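## 4. The Open Day at Kulus

### 4.1 Setting and visitors

We had been running the Sestine system behind a closed door for most of the winter, and by the end of January everyone in the group had grown so used to its pauses and small corrections that we no longer noticed them. The open day at Kulus was our first chance to watch people who had never seen the arm before. The building was open from midmorning until late afternoon, and the door count for the whole day, all floors and all exhibits together, came to 1,712. We can't say how many of those people came past our counter, and we make no claim about it here. We did keep a tally of visitors who stopped, stayed for at least one full transfer and then agreed to talk with us for a few minutes, and there were 156 of them. All of the remarks reported in this section come from that group.

The demonstration had one long surface and a printed plaid wall behind it, which children in particular seemed to like (several of them walked straight to it and only then noticed the robot). Visitors stood behind a low rail on the far side. We had thought about putting up a screen with the planner's output, as we did in the laboratory study of Section 3, and decided against it. A screen draws people's eyes, and we wanted them to look at the gripper and the goods.

### 4.2 Task and materials

The task was the same everyday one used throughout the paper: small retail goods are moved in and out of a soft-edged container, and from time to time the container itself has to be taken by its edge and shifted along the counter. We chose stationery packs for the open day because they are cheap and light, and because almost every visitor has handled something like them. Clear plastic packaging is also a fair test of the vision side. It throws back highlights that move as the wrist moves, and when packs overlap, the line between one and the next can be very hard to find, even for a patient person looking at a still image.

The container edge deserves a word of its own. A fabric rim folds and bunches when a finger comes up against it, so the shape the planner expects is seldom the shape it meets. Figure 3 gives the wrist's own view of this part of the work, with the rim folded over one finger and the packs resting inside. In the laboratory we had treated the edge as a fixed arc with a little slack allowed on either side. At Kulus we used the Wirnolov contact model instead, which lets the expected edge give way under the finger and only stops the motion when the resistance grows past a set limit. Readers who would like the details will find them in Section 2.4; the settings were left alone for the whole of the open day.

### 4.3 What visitors said

We asked every visitor the same 3 questions: what they thought the robot was trying to do, whether anything had surprised them, and where they would be glad or sorry to see such a machine in their own lives. The talks were short and friendly, and we wrote down answers by hand.

On the first question, nearly everyone named the moving of the packs correctly. Shifting the container by its rim was a different matter. A good many visitors took the finger at the fabric for a mistake, and one told us kindly that the poor thing had got itself caught. When we explained that this was the intended grip, most people wanted to see it once more, and quite a few leaned over the rail to follow the fold of the cloth. We think this matters for the design of public demonstrations. A grasp on a hard object looks finished as soon as the fingers close, while a grasp on something soft goes on changing shape, and a person watching has no clear moment at which to say that it is done.

The second question brought out remarks on speed more than anything else. Visitors had expected the arm to be quick and were surprised by how long it waited before a movement. Older visitors tended to call this careful, and teenagers called it slow – sometimes with great feeling. We didn't ask for ages, so please read that as an impression from the people standing at the counter.

Answers to the third question ranged widely. Shop work, packing gifts and tidying a classroom cupboard were all mentioned with some warmth. Several people who work in stores were more reserved, and we spent longer with them than with anyone else. One of them remarked that picking up the packs was never the tiring part of her job; the tiring part was finding out which one a customer really wanted. We've carried that remark into the discussion in Section 6.

### 4.4 Limits of these observations

An open day isn't a controlled study, and the people who stay to talk are surely those who already like such things. We also stood right beside the arm, and our own cheerfulness may well have colored what people chose to tell us.

**Figure 3.** Wrist view at the counter, with a finger at the fabric rim of the container and stationery packs inside.

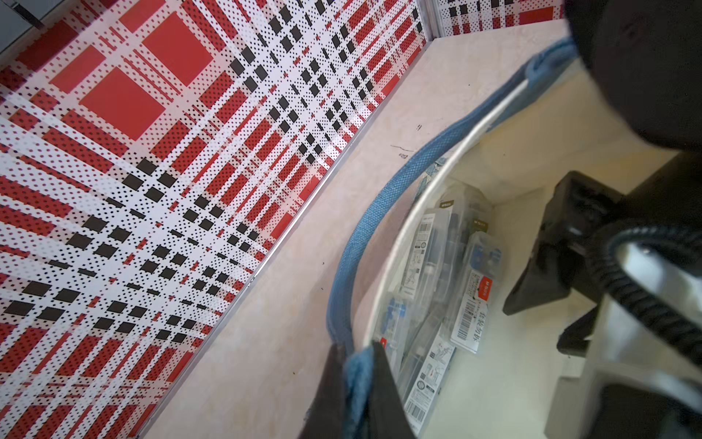
The follow-up visit to the Medeiros site was planned with this in mind. There the questions will be put by someone from outside the group, after visitors have left the counter, and the wording will stay as it was at Kulus so that the two sets of answers can be read side by side.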